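My grandmother's plum soup, and the long way round to it

I have been trying to get this soup right since April, when my cousin Hajnalka Orbán finally sent me the page out of our grandmother's notebook. It came folded inside a birthday card, with no quantities for the sugar and a line at the bottom that neither of us can read. I think it says "patience". Hajnalka thinks it says "cinnamon".

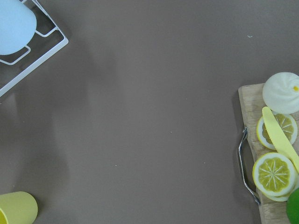

Plums are the whole trouble, really. The ones Grandmother used were small and sour and came off a tree behind the wash house, and the ones I can get are great soft things that fall apart if you look at them. I have tried them halved, I have tried them whole, and once I tried them out of a jar (never again!). She served hers very cold, in cups, and a pale yellow plastic one like the cup lying on its side there would have suited her perfectly well, as she didn't hold with best china for something children were going to drink in the garden. Anyway, 200 grams of sour cream stirred with a spoonful of flour is where I've settled, and it must go in slowly.

Maj-Britt Lie came over for the last batch and had two helpings, though she did ask if it was pudding. I said it was a starter – she gave me such a look.
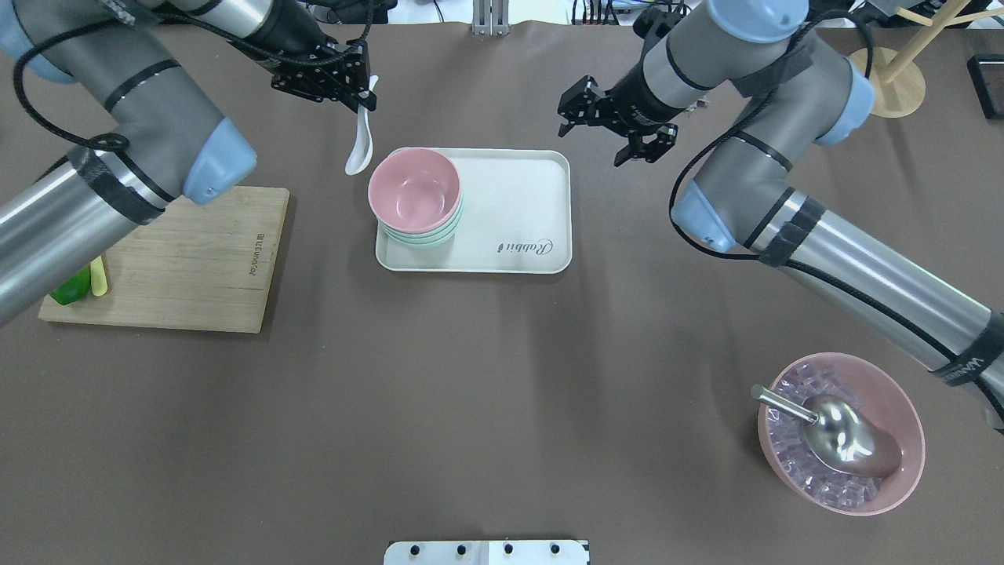

Skomura, October 2024

The plums are over now and I've put 8 bags of them in the freezer, stoned and labelled, so the next attempt will have to be from frozen. If anyone has done it that way, do write and tell me whether they go watery. I'm still undecided about the cloves.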